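Speaker notes – "Where Does It Live? Sorting a House Full of Stuff"
Talk for the Zarska neighborhood library, January 2025
Rok Golob

Start slow. People will still be finding chairs and taking off coats. Say thank you to the library for having us back, and mention that the handout is on the table by the door, so there's no need to write everything down.

Opening story (keep it short, I always let this one run on). When my aunt moved out of the house on Fivden Street, my cousin and I spent most of November going through it. She was a tidy woman, really she was, and we still found scissors in 11 different places. Kitchen, sewing room, glove box of the car, the pocket of a bathrobe. Pause here for people to laugh and nudge whoever they came with. She bought new scissors every time because she could never lay her hands on the old ones.

Ask the room: what do you own too many of because you can't find the first one? Take three or four answers. Tape and batteries always come up. Repeat each answer into the microphone for the back rows.

First part – one home for each thing
Go gently. Some folks came tonight feeling a bit ashamed of their closets, and I want them to leave feeling better. A "home" is just the place you would look first. Tell them to trust that first guess, even when it's a funny one. If you always look for the stamps in the bread drawer, then for heaven's sake keep the stamps in the bread drawer!

Mention the Ó Gríofa family here (they said I may). Five people, one hallway, and a heap of shoes you had to climb over. They tried a rack, then a bench with a lid, then a second rack. What worked in the end was a plain low shelf on the side where the kids drop their bags anyway. Let that sink in for a second before moving on.

Second part – the kitchen table afternoon
Clear one table and do one drawer. Set a timer for 32 minutes, then stop, even if you're on a roll. Make four groups: stays in this room, goes to another room, goes to someone else, goes out. Put the kettle on before you begin and not in the middle – I have lost whole afternoons to a cup of tea and an old letter.

If anyone asks about photographs and letters, say kindly that those come last, and that we have a whole evening on them in the spring.

Third part – open containers and small things
Slow down, this is where the questions come. Lids are lovely in the store and a nuisance at home. With an open bin you can drop a thing in with one hand while you hold the phone or the baby in the other. Wide and shallow beats narrow and deep for anything smaller than a fist. Write on the bin itself with a marker if labels keep falling off. 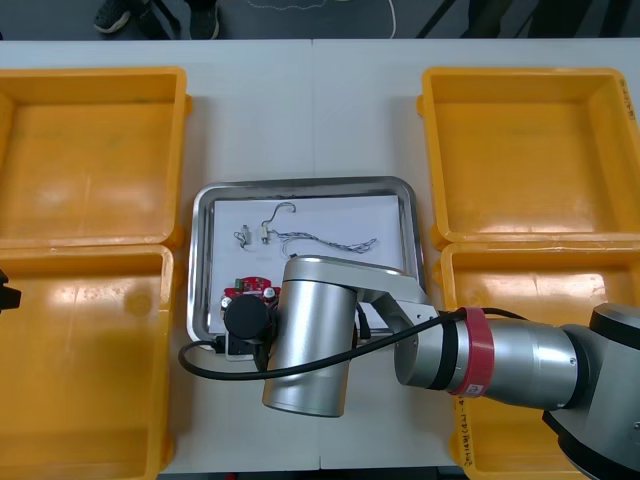
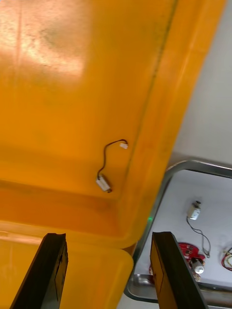
Then on to the garage, which I promised the Nuvo Street group I'd cover this time. Same rule as indoors, only colder. Start with whatever is closest to the door and let the far wall wait for warmer weather. Paint cans get a date on the lid. Anything on loan from a neighbor goes home this week, with a note and maybe some cookies.

Questions. Leave plenty of time, and go to the quiet people near the window first. If the couple from last year are there, ask how the basement is coming along.

Before they go: sign-up sheet for the spring evening, chairs back against the wall, and somebody please take the leftover cake.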